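Skarnari Kitchen Pack, Drawer Tasks
README for evaluation copy, release 2

Last revised Oct 12, 2019

Summary

The Skarnari Kitchen Pack is a licensed set of simulated two-arm manipulation episodes set on and next to a kitchen countertop. This README covers the drawer portion only. It is written for teams deciding whether to license the full pack, and it includes the notes from our own review at Orkstead. Questions about the review go to Mutua Mabula. Questions about licensing go to the vendor.

Contents of the evaluation copy

The evaluation copy holds 200 episodes. All of them are rendered. There is no real-world footage in this portion and none is planned for it.

Each episode folder contains:
the rendered views, one file per camera
joint positions and commands for both arms
end effector state, left and right
object poses in the world coordinate system
a one-line task string
a text log from the simulator

Object poses are given for every loose object, including objects that the task string does not mention. Drawer position is stored separately as a single value measured from fully closed. The release 1 files stored it inside the cabinet pose, so loaders written for release 1 will fail on this field.

Scene

The drawer episodes share a marble-pattern countertop, a wood floor and a black cabinet with wooden handles. Loose items are placed on the counter at the start of each episode from a seeded layout. The seed is written to the first line of the log. Layouts can put items close to the cabinet, and an item may be hidden by an arm in one view. Use the pose file when an exact position is needed.

End effectors vary. Robot hands and two-fingered grippers are both in use, and the loader must read the effector type from the episode header before it parses the state array. The hand array is longer than the gripper array. Code that assumes a fixed width will read the wrong columns without raising an error.
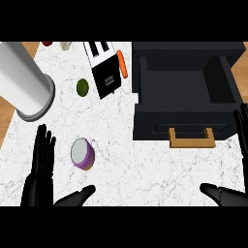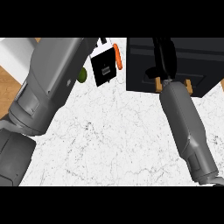

Rendered views, drawer tasks. First: robot hands and the open, empty drawer. Second: arms over the counter, with the two-fingered gripper of the right arm at the cabinet.

Image format

Views are stored with black bars at the top and bottom. The bars are part of the stored file and carry no data. Crop them before training or mask them in the loss. The Hepburn loader crops by default; set keep_bars to true to turn this off. Camera intrinsics in the header refer to the full stored image, so they have to be shifted after a crop.

Review notes

We loaded the evaluation copy with the Hepburn loader and replayed the commands in the Steteleck simulator.

Replay matched the stored joint positions in all but 17 episodes. The mismatches came from a contact setting at the drawer rail, and the vendor supplied a corrected configuration file in September. With the corrected file, all episodes replay.

In 34 episodes the task string names an object by color alone. These strings are ambiguous in layouts where more than one item fits. We resolved them from the pose file and saved the result as tasks_resolved.txt. The original strings are unchanged.

Known limits

Surface friction on the countertop is constant across episodes.
Lighting is fixed per layout and is not listed in the header.
Force readings come from the simulator and have not been compared with hardware.
Drawer contents are not covered by the evaluation copy. Tasks end with the drawer in its target position.

Terms

The evaluation copy may be used for internal testing. Models trained on it may not be shipped without the full license. Keep this README with any copy of the files.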